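Week 5: Cotton, Color and Why Your Favorite Shirt Fades

Welcome back, everybody, and thank you for sticking with me through last week's session on wool, which ran long (my fault, I do love sheep). This week we get to cotton, and since most of you have cotton on right now, you can treat yourselves as part of the reading.

Let's start with the fiber. A cotton fiber is a single cell that grew out from the surface of a seed. While the boll is closed the fiber is a little tube, full of living stuff. When the boll opens and the fiber dries, the tube collapses and twists, something like a garden hose with the water let out. Those twists matter a great deal to the spinner, as they help neighboring fibers grip each other when the yarn is made. If you come to the lab on Thursday you can look at some through the microscope, and I promise it's worth the walk over to Chiu Hall.

Chemically, cotton is nearly all cellulose. Cellulose likes water, and water gets into the fiber easily, so cotton is comfortable against skin and also slow to dry on the line. Keep that in mind, because dyeing is mostly a matter of getting color to travel into the fiber with the water and then persuading it to stay there when the water leaves.

Now, knits. A t-shirt is nearly always made of jersey, the simplest of the weft knits. One yarn makes a row of loops, and the next row is pulled through the first. The front of the fabric shows small V shapes and the back shows little bumps. Take a moment to find both on something you own. Loops can open and close, so jersey stretches, and it stretches more across than up and down. Cut edges like to curl, too, which those of you in the sewing section have already complained to me about at some length.
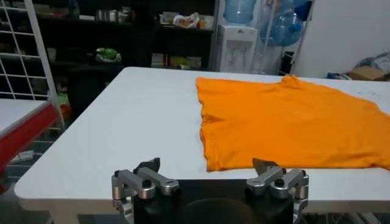
So how do we get the color to stay? There are three families of dye I'd like you to know for cotton. Direct dyes are the easy ones. You add the dye and some salt to warm water, and the dye settles onto the cellulose and holds on with fairly weak forces. They're cheap and simple, and they wash out sooner than you'd like. Vat dyes, with indigo as the famous one, are put into a soluble form first, soaked into the cloth, and then turned back into their insoluble form by air. The pigment ends up stuck inside the yarn. If you've ever seen cloth come out of an indigo vat greenish and go blue while you watch, you know how hard it is to be bored by chemistry.

Then there are fiber reactive dyes, and these are the ones I'd like you to spend your study time on. They form a true chemical bond with the cellulose. The bath has to be made alkaline for this to happen, and for our class dyes we use soda ash. Some of the dye will react with the water and never reach the cloth, and that spent dye must be rinsed away at the end. People get impatient here! A great many "bleeding" shirts were dyed perfectly well and rinsed badly.

A word on fading. Light breaks down dye molecules, and it does so even when the shirt is never washed. Rubbing in the machine is a separate matter. It raises tiny broken fiber ends on the surface, and those scatter light and make the color look dull and dusty, although most of the dye may still be there. Turning a shirt inside out before washing moves that wear to the side you don't see. My grandmother did this with everything she owned and never once mentioned cellulose.

For the lab, bring 100 grams of dry, prewashed cotton jersey. Each group will weigh out its own salt and soda ash from the Dirkora supply cabinet, and the recipe card is taped inside the door. Please wear old shoes. Lab aprons are on the hooks by the sink, and gloves and dust masks are required when handling dye powder, with no exceptions, even for those of you who have done this before.

Reading: the Rurnico workbook, pages 25 and 26, plus the short section on mercerizing. Written answers should run to 300 words and can be left in my mailbox or handed over in lab. Next week we move on to linen, so bring something wrinkled.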